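Zimex publishes maintenance routine for its two-armed kitchen cell

Goldale, 2023-12-09

Zimex has published the maintenance routine it uses on the two-armed kitchen cell at its Goldale workshop. The document runs to 25 pages and can be downloaded free of charge from the company's website.

The routine covers daily checks, cable care, gripper replacement and recalibration. The cell works at an ordinary kitchen sink, and most of the guidance deals with keeping cables clear of the joints and the basin.
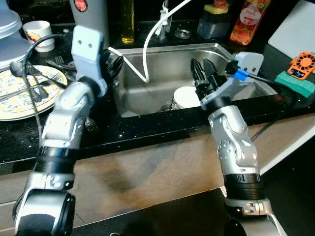
Operators are asked to move each arm slowly through its full reach before the first job of the day and to watch the gripper cables as they do so. A cable that pulls tight or rubs against a joint must be re-routed before work starts. Connectors are unplugged, inspected and wiped after every 10 hours of running.

Zimex logged 305 hours on the cell while preparing the routine. The first gripper change came at 288 hours. The change is described step by step, with the tools needed and the checks to make before power is restored.

Palacios, which supplies spare parts for the cell, will stock a matching service kit from the end of December. Orders can be placed through the Zimex service desk.

ENDS

Contact: Zimex press office, Goldale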